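Nundby Funeral Home and Burial Ground
Walk-Through Checklist With Comments

Inspected by: Gil-soo Koo
Follow-up assigned to: Joon-young Geum
Period: January
Start time: 7:40 a.m., before the first viewing

Ratings used: OK / Needs work / Fixed on the spot / Not checked

1. Parking and entrance

1.1 Driveway clear for hearse and family cars: OK

1.2 Parking spaces marked, 47 total: Needs work
Comment: The lines nearest the side gate have worn off. Drivers are parking at an angle there and blocking the turn for the hearse. Cones are out for now. Repainting has to wait for warmer weather.

1.3 Ramp and handrail at main door: Needs work
Comment: The lower rail bracket moves when you lean on it. Same finding as the last walk-through. Joon-young has the part number from Zavala and is waiting on delivery. Until then an attendant stands at the foot of the ramp at every service.

1.4 Salt and shovel by the door: OK

1.5 Entrance mats flat, no curled corners: Fixed on the spot
Comment: Left mat turned around and taped down.

2. Chapel

2.1 Posted limit of 198 persons visible at both doors: Fixed on the spot
Comment: A coat rack was standing in front of the sign at the rear door. Moved to the hallway.

2.2 Aisle wide enough for casket and bearers: OK
Comment: Measured with the church truck in place. Please do not add folding chairs at the ends of the rows, even when a family asks. Open the doors to the side room and seat people in there.

2.3 Exit lights lit: OK

2.4 Candles on stable stands, away from drapes and flowers: Needs work
Comment: The stand on the left is too close to the drape. Floor tape will mark the right position. Large sprays get moved around after we set up, so check again once the flowers are in.

2.5 Fire extinguisher tag current: OK

2.6 Church truck brakes hold: OK
Comment: Tested loaded and unloaded. The back wheel squeaks and needs oil.

2.7 Cables for microphone and slideshow covered: Needs work
Comment: Cover strip is too short and leaves a loop of cable near the lectern. Order a longer one from Murkitz with the next supply list.

3. Family room and refreshments

3.1 Tables steady, nothing hanging over the edges: OK

3.2 Outlets and cords: OK
Comment: One cord per outlet. The coffee urn keeps its own outlet and nothing else goes on it.

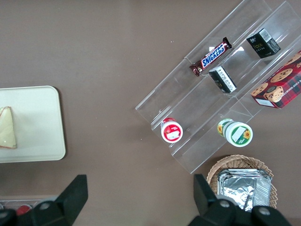 3.3 Allergy cards next to any homemade food: Needs work
Comment: The card holder is there but the blank cards are gone. Families bring their own dishes more often than they used to, and guests ask us what is in them. Ask the person who drops off the food to fill in a card at the front desk. If no card is filled in, staff should tell guests that we don't know what the dish contains.

3.4 Refrigerator temperature log filled in: Needs work
Comment: Three days have no entry. The temperature itself was fine when I looked. Whoever opens the building fills in the log.

3.5 First aid kit complete: Fixed on the spot
Comment: Restocked bandages and gloves. Someone has been taking the gloves for flower work. There is a separate box for that in the prep hallway.

3.6 Water and tissues in reach of the front row sofa: OK

3.7 Hot drinks away from children's corner: OK

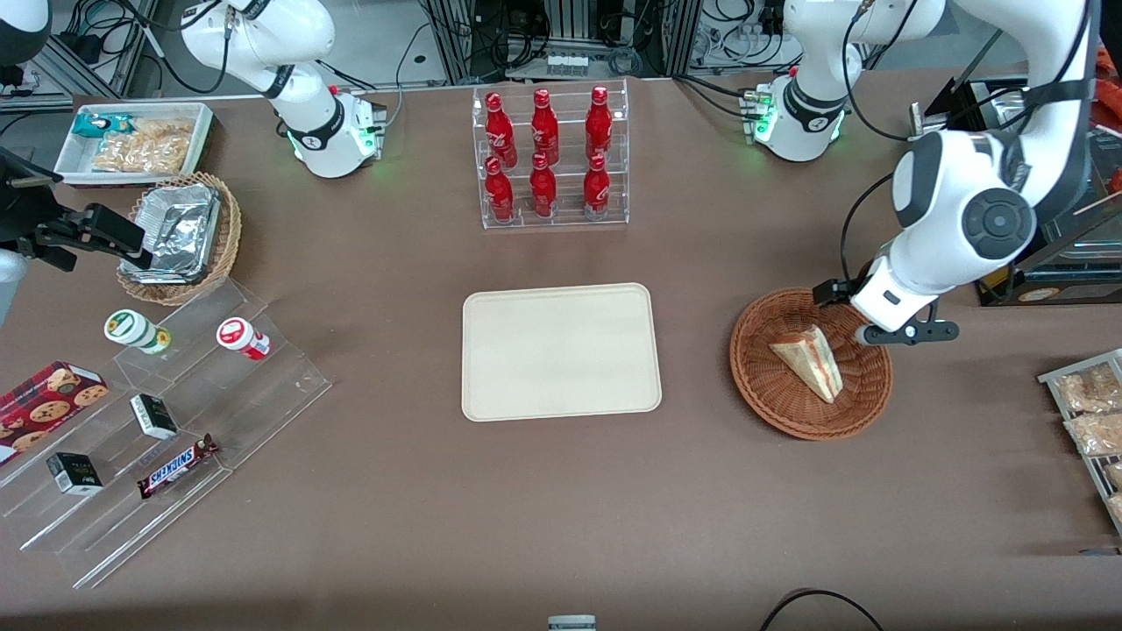 Coca-Cola bottles on the clear two-step rack, with the beige tray at the center of the table.

4. Preparation area (staff only)

4.1 Door locked from hallway side: OK

4.2 Ventilation running, airflow checked: OK
Comment: The filter is due for a change next month. Mikside has it on their schedule, and I asked them to come on a day with no services.

4.3 Eyewash station flushed and dated: Needs work
Comment: Flushed, but the last date on the card is hard to read. Use the black marker that hangs next to it.

4.4 Gloves, gowns and face shields in all sizes: Needs work
Comment: Out of large gloves. Joon-young picked up a box the same afternoon.

4.5 Sharps container below fill line: OK

4.6 Lift straps free of cuts and frayed stitching: Needs work
Comment: One strap has loose stitching close to the buckle. Taken out of use and tagged. Do not put it back on the hook.

4.7 Chemical containers labeled and closed: OK

5. Burial ground

5.1 Open graves covered and fenced overnight: OK
Comment: The grave in Section 9 was opened the afternoon before. Boards and fence were both in place.

5.2 Lowering device inspected, straps even: OK
Comment: Ran one full cycle with the test weight. It came down level.

5.3 Planks and greens around the grave firm underfoot: Needs work
Comment: The plank on the north side rocks. The ground under it has frozen in ridges. The crew will level it before the family arrives, and one person should walk the full path carrying weight before the bearers do.

5.4 Leaning or loose headstones: Needs work
Comment: Two in the old section along the wall are loose when pushed by hand. Warning tape is up. We are writing to the families on record before anyone resets the stones.

5.5 Tent anchors: Not checked
Comment: The tent was not up. Check on Saturday before the graveside service.

5.6 Paths free of ice: Fixed on the spot
Comment: Sand put down at the pump and on the slope. The pump is dripping again and makes its own ice. Shut off at the valve until it can be repaired.

5.7 Backhoe parked out of sight of mourners, key removed: OK

6. Vehicles

6.1 Hearse tires, lights and rear door latch: OK

6.2 Bier pins seated and not worn: OK

6.3 Flower car: Needs work
Comment: Right brake light out. Bulb on order. Use the van in the meantime.

Open items for Joon-young Geum

Ramp rail bracket
Cable cover for lectern
Blank allergy cards
Replacement lift strap
Pump repair
Brake light, flower car

General comments

The building is in better shape than it was in the fall. Most of what I marked is small. The rail and the headstones are the two I want handled first, and I would like a written note on each by the end of the month even if the work is not finished.

Staff who find something between walk-throughs can write it on the sheet inside the office door. Put your initials next to it so we know who to ask.

Signed: G. Koo
Copy to: front office, grounds crew, prep room binder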